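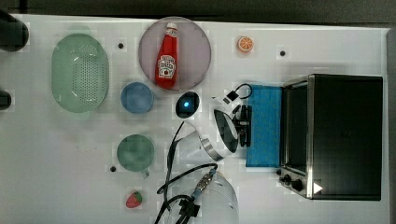 The rules before the robot

Amarachi Adebisi writes bench rules for robot arms. She started at Desier, moved to Hurkwood when it opened its test kitchen, and has spent the years since persuading engineers to read a page of plain text before they press start. The Hurkwood page has 21 rules. It used to be longer.

"People stopped reading at the second sheet," she says. "So we cut it to what you need on a Monday morning with a new starter next to you."

The first rules deal with reach. Anything the arm could knock into is listed before a session, and the list is signed by two people. Adebisi is strict about appliances. "An oven is treated as live unless someone has checked the plug. I don't care if it's only there as a prop."
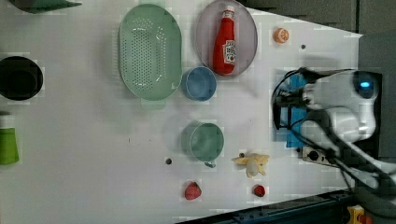 Stopping is the part she gets asked about most. Every operator at Hurkwood has to reach the stop without leaning over the bench or looking for it, and new staff practise this with the arm at slow speed. Adebisi prefers the button in its yellow housing at a corner of the table, clear of the mug, the bowl and whatever else is set out that day. "Your hand should know where it is," she says. Cables come next. Loops near a moving joint are looked over at the start of each session and again after any change of tool.

Not everyone agreed. An engineer who came over from Wadum thought the checks would take up half the day. They take around 3 minutes, and he now runs the training.

The rule she would most like other labs to copy is a dull one: write down every stop, including the ones pressed by mistake. Chaudhry, a supplier she worked with in August, logged only faults. "You learn a lot from the nervous presses," Adebisi says. "Someone saw something they didn't like — I want to know what it was."

The page is due for review again, and she expects to lose 2 more rules.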